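Cenau (jeu de figurines)

Cenau est un jeu de bataille avec figurines pour deux joueurs, conçu par Bimla Malhotra et édité par Adutora. Les parties opposent deux armées peintes par leurs propriétaires sur une table couverte de décors, et c'est là que le jeu déploie tout son charme : on y manœuvre, on y bluffe, on y perd parfois son général dès le premier tour !

Univers

L'action se déroule sur Tetska, un archipel que se disputent des cités marchandes et des clans de navigateurs. Le livre de base y consacre 107 pages – un vrai plaisir de lecture, même pour qui n'a jamais tenu un pinceau. La faction la plus appréciée des débutants reste celle des Fuchs, éclaireurs rapides et fragiles, redoutables dans les sous-bois.

Système de jeu

Chaque joueur compose sa liste avec un budget de points. Le format d'initiation est fixé à 700 points, ce qui représente une partie d'environ 100 minutes. Les joueurs n'agissent pas l'un après l'autre avec toute leur armée : ils activent leurs unités en alternance, selon l'ordre de cartes piochées dans un paquet commun. Le suspense est permanent, et les retournements sont superbes. 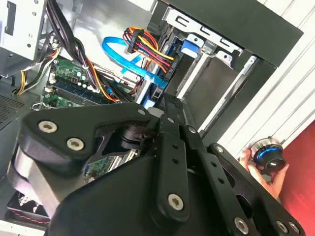 Les tirs et les corps-à-corps se résolvent avec des dés à dix faces. Une unité qui subit trop de pertes effectue un test de cohésion ; en cas d'échec, elle recule vers son bord de table et peut entraîner ses voisines dans sa fuite. Cette règle, brillante de simplicité, donne tout leur poids aux officiers et aux porte-étendards.

Deuxième édition

La deuxième édition a paru le 8 avril 2020, après la diffusion en mars d'un livret de règles provisoires. Reece Staniforth, chargé de la révision, a entièrement repris la magie des marées, jugée trop aléatoire par les habitués. Les charges ont gagné en portée et les unités de cavalerie – longtemps boudées – ont enfin retrouvé une place de choix dans les listes. Les profils de la première édition restent utilisables grâce à une table de conversion placée en annexe.

Voir aussi

Jeu de figurines
Wargame
Peinture sur figurines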